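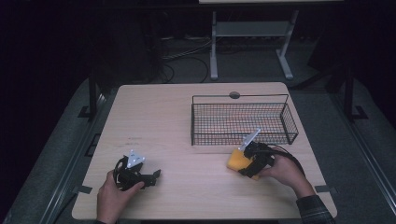

Yellow sponge-like block in the gripper's jaws, wire basket waiting on the far half of the table.

Small Jobs, Good Tables
A gallery from the Fidmont tidy-up

I love a small job. Give me a tabletop, a basket and ten minutes and I'm happy for the rest of the day! I can't stop noticing how nice plain household things look on pale wood.

About the table
Light wood, rounded corners, a bit of faint grain and a few small dark marks near the middle. I wouldn't sand those out for anything. We looked at a Filletti table in February that was glossy white and perfect, and I was afraid to put a mug on it. A surface you can work on is worth so much more to me – and rounded corners are kind to hips, as anyone who has squeezed around furniture in a narrow room will know. There's a little round hole at the far edge too, handy for feeding a cord through if you ever want a lamp on there.

About the basket
Black wire mesh, rectangular, and see-through right down to the wood. I'm a total convert to these. My old Grulex tubs were solid plastic and whatever went to the bottom stayed there until spring (I once found 13 dried-up markers in one). With mesh you can see what you've got from across the room, the crumbs fall through, and a rinse under the tap is all the cleaning it needs. The colour looks terrific against pale wood as well.

About the sponge
Yellow! Of course it's yellow. It's the one really cheerful thing on the table and your eye goes straight to it. I keep a yellow one for tabletops and a different colour for the sink so they never get mixed up, and it's a system that has survived two moves and a flood in the laundry.

A few notes for anyone doing the same at home
Start with the basket empty. It's much more fun to fill than to sort.
Sponges like air, so wire suits them better than a closed box.
Wipe along the grain on bare wood and go easy on the water.
Grey carpet hides lint beautifully and crumbs not at all – vacuum last.

Next up will be the Subramaniam shelves, all 82 jars of them, once the labels are done. I've been promised a go at the spice row and I'm bringing my own basket.

Page updated April 6, 2023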